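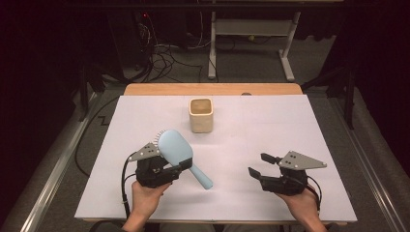 The Breker Pair is a set of two hand-held grippers for recording two-handed manipulation on a tabletop. It is made by Plirkstead and sold as a complete bench kit, with the grippers, cables, interface box and recording software in one case. The operator holds one gripper in each hand and works with ordinary household objects. A paddle hairbrush is a fair test of the jaws: the left gripper holds one over the bench while the right stays open and free for the next move. No robot arm is needed at this stage, and the kit can be set up on any flat table with room for two elbows.

Overview

Each gripper records the position of its jaws and the view from its own camera. Both streams are stamped against a single clock in the interface box, so the left and right hands stay in step over a long session. A socket for a third, overhead or head-mounted camera is fitted to the box. The camera for this position is not supplied, and most customers already have one.

The left and right units are mirror versions of the same design and are not interchangeable. A small L or R is moulded into the underside of each handle. If you need two units of the same hand, for example to keep a spare, they can be ordered singly.

Jaws and pads

The fingers are dark green plastic with a circular brass-coloured threaded insert near the top of each. The inserts take the jaw pad mounts and can be used for your own fittings as well, provided the bolt does not bottom out. We suggest fitting bolts by hand first and finishing with the short driver in the case. Power drivers will pull the inserts and this is not covered by the warranty.

The pads tilt in towards each other and close to a flat contact. They will hold a handle, a cup wall, a folded cloth or a thin box without changing anything. Very small parts such as washers and pins are better handled with the Narrow Tip set, sold separately. Wet glass is poor with any of our facings, and we do not recommend it.

Each pad has a rough dark facing, supplied under the name Gurach. It comes in sheet form and is cut to fit the pad. It is a consumable. The edges go ragged first, usually at the inner corners where the two pads meet, and a pad in this state can still be used. We would replace it when the hard plastic starts to show through the gripping face, or earlier if the loose edges begin to catch on fabric.

To change a facing, take the pad off its mount, peel the old sheet, clean the face with isopropyl alcohol and press on the new one. Leave it clamped overnight. The adhesive will take a load after an hour but corners stuck down in a hurry tend to lift. 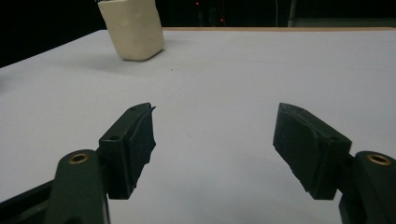
Jaw opening is set in the software and can be limited at both ends. A wide opening suits boxy or uneven objects and gives the camera a clear view between the fingers during the approach. A narrower limit is quicker in use if every object in the session is of a similar size. The limits are stored with the session file, so a later operator will get the same travel as the first.

Camera

The camera on each gripper looks forward over the fingers. Both fingertips remain in view at full opening, together with the table ahead of them. Exposure is automatic by default. We advise locking it once the lights are set, particularly if the table is pale and the room behind it is dark, as the automatic setting will shift when the gripper is lifted from the table towards the background.

White balance can be locked in the same menu. Under cool LED lighting a white table will come out slightly blue on the default setting. This does no harm if it is the same across all your sessions, but it should be corrected before the first one if you plan to mix recordings from more than one room.

Work surface

Any matt surface will do. Glossy laminate gives reflections of the fingers, which makes trouble for the tracking. Many users put down a plain white sheet or board over an existing table. If you use more than one panel, butt the edges closely and tape them from below. A visible seam does not affect the recording, but a raised one will catch the lower edge of the pads when the operator slides an object across it.

Wipe the surface down between sessions. Crumbs and grit also find their way into the Gurach facing and shorten its life.

Cables

The grippers are wired. Each has one black cable which leaves the back of the body and runs down past the hand. It carries both power and data. We looked at a battery version and decided against it on grounds of weight, and there are no plans to bring one out.

The cable should hang in a loose loop behind the wrist, with enough slack for a full reach to the far side of the table. Too little slack and the operator will feel it pulling on every turn of the wrist. Too much and it drags on the table and gets into the pictures. The strain relief clip in the case fits the near edge of most tables and deals with both. Keep the remainder off the floor where people walk.

Software

The kit is supplied with Nikolaidis, our recording program. It runs on Linux only. Sessions are split into takes with the foot switch, and each take is given a task name from a list you write beforehand. A take can be marked as failed by a long press on the switch. Failed takes are kept in a separate folder and are not deleted.

Nikolaidis does not need an internet connection and does not send data to us. Export is to plain video files with a table of timestamps and jaw positions. There is a viewer for checking that left and right are in step, but no editing tools. The licence is tied to the interface box and has no renewal fee.

Weight and handling

New operators usually grip too hard and tire quickly. The handle is shaped so that the weight sits over the thumb, and the index finger does most of the work. We would start people on short sessions with one or two light objects, such as an empty cup, before going on to anything that has to be passed between hands. Sleeves should be close-fitting. Loose cuffs hide the back of the gripper from an overhead camera.

The triangular plate on top of each gripper is metal with a pattern of screw holes. It is there for mounting tracking markers, a light or a second camera. Anything fitted to it will alter the balance, so keep it light and as far back as you can. The plate can be removed, though the software expects it to be present when it is running marker tracking.

What is in the case

Left gripper and right gripper, with pads fitted
2 cables, with locking connectors
Interface box and power supply
Foot switch
Edge clip for strain relief
Spare Gurach sheet
Short driver and hex keys
Printed setup guide

Not included: table, lighting, overhead camera, computer.

Prices

Breker Pair, complete kit: £3868
Breker single unit, left or right: price on request
Narrow Tip set: £194
Gurach facing, pack of cut pieces: £100

Prices are before VAT. Universities can order on account. Carriage within the UK is included on the complete kit and charged at cost on everything else.

Delivery and returns

Kits are built to order and go out on a Friday. We will confirm the week when you place the order. If you have a fixed date for the start of a project, let us know and we will say plainly if we cannot meet it.

An unused kit can be returned in its case within a month. Grippers that have been used can be returned only if faulty. Please take off any fittings of your own before sending a unit back for repair, and leave the pads on, as worn pads help us to find alignment faults.

Known limits

The jaws do not measure force. You will get the position of the fingers and nothing about how hard they are pressing. Customers who need force readings have fitted their own sensors behind the pads, and we can supply drawings of the mount on request.

The fingers will soften if left in a hot car. They should not be used for food work or with solvents, other than the alcohol used for cleaning the pad face. The facing sheds slightly when new, and dark specks on a white table in the first few sessions are to be expected.

Left-handed operators use the kit in the same way as everyone else, but the foot switch should be moved to the other side and its setting changed in Nikolaidis under Operator.

Ordering

Send the quantity, the delivery address and a purchase order number, if you use them, to the Plirkstead sales desk. Please also tell us the model of the computer you plan to record on, as a few older USB controllers cannot carry both cameras at full rate. We keep a list of the ones that have been tried and will check yours against it before the order is accepted.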